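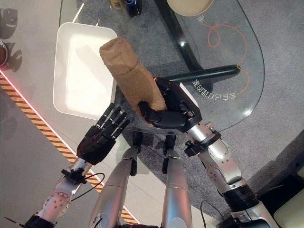
Section 7: Setting up a remote statement at sentencing

Use this section to set up Moseo for a person who will speak to the judge by video at a sentencing hearing. It covers the room at the Trnka courthouse annex and private locations such as a home or a lawyer's office. For witnesses who testify under oath at trial, use the section on testimony. The screens look alike, but the recording settings are different.

Before you begin

You need:
A Moseo clerk account with hearing rights
The case number and the courtroom number
The speaker's name as it should appear on screen, or the initials the court has approved
A phone number for the speaker on the day
A copy of any order limiting who may see or hear the speaker

If there is a protective order, read it before you open the hearing in Moseo. The software does not read orders and will not warn you if your settings conflict with one.

7.1 Create the statement session

1. Sign in to Moseo and open Hearings.

2. Find the hearing by case number. If more than one date is listed, choose the sentencing date. Do not attach a statement session to a status conference, even if the two are back to back in the same courtroom.

3. Select Add Session, then Statement.

4. Enter the display name. What you type here is what appears on the courtroom monitor and on the public feed. If the court has approved initials, enter only the initials, with no spaces.

5. Set the order of speakers. When several people are speaking in one case, give each person a separate session. Family members who want to speak together may share one, with the judge's permission.

6. Select Save. Moseo creates a join link and a room code.

Caution: The join link does not expire until the hearing is closed. Send it only to the speaker or to the speaker's advocate. If a link goes to the wrong person, cancel the session and make a new one. Changing the display name does not change the link.

7.2 Choose what the public can see

A new session shows the speaker's face and carries the speaker's voice to everyone in the courtroom and on the public feed. To change this:

1. Open the session and select Visibility.

2. Choose one of the following.

Full: face and voice go to the courtroom and to the feed.
Courtroom only: face and voice go to the courtroom. The feed shows the court seal and carries no sound.
Voice only: the camera is off for everyone except the judge.

3. Select Apply. The status line turns from gray to green.

4. Play the preview for both outputs, courtroom and feed. Do this even if you have used the same settings before.

Note: Visibility settings apply to one session. They do not carry over to the next speaker.

7.3 Check the phone backup

Every statement session has a phone line provided through Cerkura. If the video drops, the speaker can call in and finish by voice.

1. From the courtroom phone, dial extension 3324.

2. Enter the room code, then press the pound key.

3. Speak a few words and have someone in the courtroom confirm that they can hear you over the ceiling speakers.

4. Hang up. The session log should show one completed call. If it shows none, restart the audio bridge and try again.

Caution: The phone backup does not follow the Visibility setting. If the session is set to Courtroom only, mute the feed by hand before you connect a caller.

7.4 Test with the speaker

Arrange a test on a day before the hearing if you can. Allow roughly 15 minutes.

1. Ask the speaker to open the link on the same device they will use for the hearing.

2. Confirm the display name with them. Ask them to read it back.

3. Tell them who will be able to see them and who will not. Tell them also whether the defendant will be visible on their screen. To hide the defense table from the speaker, open the session, select Speaker View, and choose Bench Only.

4. Ask whether they will read from paper or from the screen. If from the screen, have them place the document window close to the camera.

5. Show them the Pause button. Pressing it stops their camera and microphone at once and puts a notice on the judge's monitor. They can use it without asking.

6. Give them the clerk's direct number in writing.

Do not ask the speaker to read the statement itself during the test. Any short passage will do for a sound check.
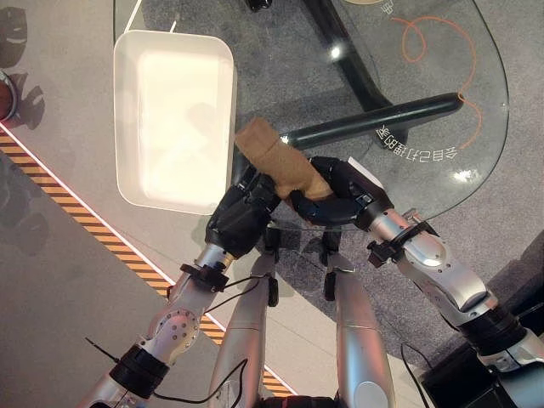 A clerk in Ploltia asked whether a speaker who presses Pause loses their place in the order, and said the question had come up twice in June with families who wanted to be sure before they agreed to go ahead by video. The speaker keeps their place. The session stays open until the clerk or the judge ends it, and Pause has no time limit in the software. How long to wait is up to the judge.

7.5 During the hearing

1. Open the session 3 speakers ahead at most. Opening every session at the start of the hearing slows the courtroom monitor.

2. Keep waiting speakers in the holding room. They can hear the courtroom from there unless you select Quiet Hold. Ask each person in advance which they prefer.

3. When the judge calls the speaker, select Admit. Wait for the picture to settle, then tell the judge the speaker is ready.

4. If there is an outburst or any disturbance in the courtroom, select Hold All. Remote speakers go back to the holding room, their sound from the courtroom stops, and the public feed shows the court seal. The court record keeps running.

5. When order is restored and the judge directs you to continue, select Resume. Check the Visibility status line again before you admit anyone.

6. When the speaker has finished, select End Session. Do not close the browser window in place of this step. The link stays active if you do.

7.6 After the hearing

1. Close the hearing in Moseo. All join links and room codes stop working.

2. Download the session log and add it to the case file.

3. If any session was set to Courtroom only or Voice only, mark the recording Restricted before it goes to the records office.

Requests for copies of a restricted recording go to the judge's chambers.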